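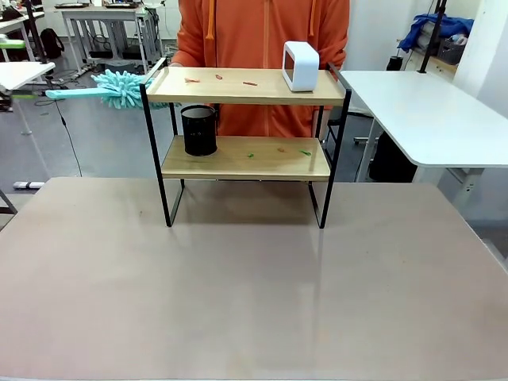 When can residents of Karkmont start using the new reading rooms at the Figueiredo Library?

The rooms open to all cardholders in September, after the remaining work on the second floor is finished.

KARKMONT, 2019-03-25 – The Karkmont Library District announced today that it has approved the final phase of the renewal of the Figueiredo Library, the district's oldest branch. The work will add four reading rooms, a local history collection and longer evening hours for students and working families.

The branch has served the eastern neighborhoods of Karkmont since it moved into its present building on Laltby Street. Demand for quiet study space has grown steadily, and the single reading room on the first floor is regularly full by midafternoon.

"Our patrons have asked for more places to sit down and read, and for a library that stays open after work," said Viktória Erdős, director of the Karkmont Library District. "The final phase answers both requests. It also gives our local history materials a proper home."

Under the approved plan, the second floor will provide 100 additional seats. Two of the reading rooms will be reserved for silent study, while the others may be booked by tutoring groups, book clubs and adult literacy classes. Bookings will be free of charge and limited to one session per group each week. 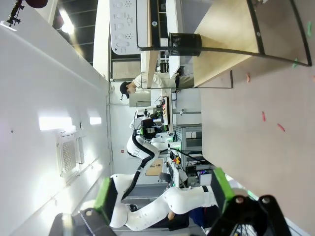

The local history collection will bring together roughly 2000 items now held in storage, among them street directories, parish newsletters, school yearbooks and the business papers of the former Trirnum Mill. Older items will be available on request at the second floor desk. The remainder will be placed on open shelves and may be consulted during all opening hours.

Cataloging is being led by Ryszard Mazurek, head of collections, together with archivist Ha-rang Heo. The mill papers alone fill 20 boxes and have never been listed in full.

"Families come to us looking for a grandparent's name on a payroll or in a class photograph," said Heo. "Until now we have had to ask them to wait several days – sometimes longer – while a box was brought over from storage."

The first floor will remain open throughout the work. The children's section, the public computers and the returns desk are not affected. Patrons who need step-free access should continue to use the Laltby Street entrance.

Beginning in September, the branch will be open until 9 p.m. Monday through Thursday. Weekend hours will not change.

Residents who wish to lend or donate documents, photographs or recordings relating to Karkmont are invited to contact the collections office before bringing material to the branch.

Media contact:
Dénes Fülöp, Communications Office
Karkmont Library District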